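Baking Without Wheat: A Long Afternoon with the Woman Behind Vemetti

I had meant to stay for an hour. I'd written my questions out on a card, I'd had lunch beforehand so that I wouldn't be tempted, and I had promised my family I'd be home in time to start supper. None of that lasted. The woman who writes and bakes under the name Vemetti is the kind of person who fills your cup before you've finished it, and by the time I had my coat back on it was dark over Hilbridge and I was carrying half a loaf of buckwheat bread wrapped in a dish towel (which I still owe her, and yes, I have washed it).

If you've been reading along here for a while, you'll know I've been gluten-free since my own diagnosis, and you'll also know how I feel about a lot of gluten-free bread. So I came with some strong opinions. She let me get through all of them before she said a word.

"You've been eating the wrong bread," she told me. "I did too, for years. I thought it was a punishment. I'd toast it until it was practically black and cover it with jam and call that breakfast."

Her own diagnosis came after a long stretch of feeling tired and being told that everybody with small children feels tired. She was working in the office of a lumber business then, and baking only at Christmas. When the doctor finally called with her results, it was a Monday, and she remembers that there was a pan of ordinary cinnamon rolls rising on top of the refrigerator. She baked them anyway. "I stood there and watched the kids eat them, and I cried a little, and then I washed the pan three times. I still have that pan. I don't bake in it, but I can't seem to give it away."

I asked her how a person gets from there to a website, a stall at the market and an e-book, and she laughed and said very slowly, and with a lot of crumbly things going to the neighbor's chickens.

The first year was mostly notes. She wrote down everything, the weights, the weather, what the batter looked like when she lifted the spoon, whether her husband took a second piece without being asked. There are 238 pages of these notes in a fat blue binder, and she let me look through it while she put the kettle on again. I love other people's kitchen notes more than I can say. Hers have butter on them. One page has nothing on it except the words "no, no, no" and a sad little drawing of a muffin. Another says "ask about the rice," underlined twice, and she has no idea anymore what she wanted to ask or whom. 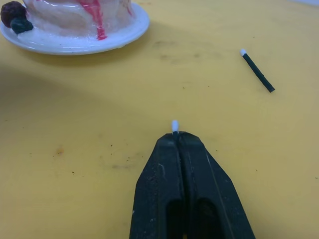
A small stick held almost upright, with just the top poking out.

We got onto the subject of cake testers, as bakers will, and she had a good deal to say. She's suspicious of the clean toothpick. With wheat flour, she said, a clean pick usually means what you think it means, but with the flours she uses it can come out perfectly clean while the middle is still gummy, and then you've cut your cake and your heart is broken. She would rather press the top with her fingers and listen to it.

"Listen to it?" I said.

"Put your ear down close. A cake that isn't ready is noisy, it sort of fizzes at you. When it goes quiet, give it a few more minutes and take it out. My grandmother did that with sponge and I thought she was being dramatic."

I have tried this at home since, with my hair tied back, and I'm not sure I heard anything, but I did feel very close to my cake.

The e-book is called Bedora, and I wanted to know where the name came from. It was her grandmother's word for whatever was left in the bowl after the cake went into the oven, the part the children fought over. She has never found it in a dictionary and suspects her grandmother made it up. The book took two winters to write. She'd thought it would be one, and then she gave an early version to a few readers who weren't bakers at all, and every one of them came back confused about the same thing, the psyllium husk. Half of them had bought the powder and the rest had bought the whole husk, and one had bought capsules and pulled them open over the mixing bowl.

"I felt terrible!" she said. "I had just written 'psyllium,' as though everybody kept it next to the salt. So I went back and rewrote the whole front of the book. It's longer now and I think it's kinder."

It is kinder. I've cooked from it a lot this fall and what I like best is that she tells you what the dough will look like when you're worried about it. Her sandwich loaf is really a batter and you'd swear it was a mistake. She says so, right there in the recipe, and tells you to keep going and not to add more flour, and I'm ashamed to say the first time I added more flour.

Most of her flour comes from the Eklund mill, out past the river, where they keep one line only for buckwheat and sorghum. She drives out there herself and fills the back of the car. I asked whether it made such a difference, and she got up and fetched me two jars, one from the mill and one from a supermarket shelf, and had me smell them. The mill flour smelled like a hay barn. The other one smelled like the inside of a cupboard. She was careful to say that she baked with the second kind for a long time and made good things with it, and that nobody should put off starting on account of a jar.

What about the stall? I'd been to it, of course, and stood in line for it. She started in December with one folding table and a cash box, and she'd baked far too much because she had pictured a crowd. It sleeted. She sold some rolls to the man with the honey and gave the rest to the library. The next time she baked far too little. "I've never once got it right," she said. "If I come home with nothing I feel sorry for whoever came late, and if I come home with plenty I feel sorry for myself."
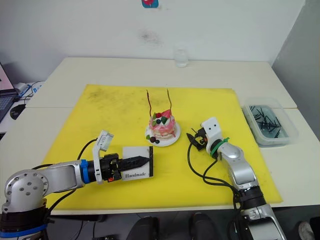
The cakes were a later idea, and she fought it for a while. Bread she could do in her sleep, but a cake is for somebody, and she'd lie awake over it. What changed her mind was a mother who came up to the stall and asked, very quietly, whether there was any such thing as a birthday cake that her daughter could share with the whole class, so that she wouldn't have to bring her own cupcake in a plastic tub again. Well, you can imagine. She went home that night and opened the binder. The recipe that came out of it is the almond and yogurt one near the end of the book, and it's still the one she's asked for most.

I wanted a few practical things from her for those of you who are just starting out, and she was generous with them. Weigh everything, even if you've never weighed anything in your life. Let the batter sit on the counter before it goes in the pan, long enough to wash the dishes. Start the bread at 400 and then turn it down once the top has set, and leave the door shut in between, however much you want to look. Wait until the loaf is cold before you cut it. She was stern about that last one, and then cut into a warm loaf for me twenty breaths later.

I asked her, too, about the harder side of it, the eating out and the holidays and the aunt who says a little bit won't hurt. She thought about that one for a while. She told me she used to bring her own food to everything and sit at the end of the table so that people wouldn't notice. Now she brings enough for everybody and puts it in the middle. She doesn't announce it. Her brother-in-law ate her stuffing for several Thanksgivings before he found out, and he was quite put out, and then he asked for the recipe.

There's a second book coming, though she wouldn't be pinned down on when. It will be mostly suppers, with some pastry, and she's in the middle of a long argument with herself over pie crust. I was given a piece of the current version, with apples, and I thought it was lovely. She ate hers slowly, frowning, and wrote something down in the binder, and then she asked me if I'd like the rest of the loaf to take home.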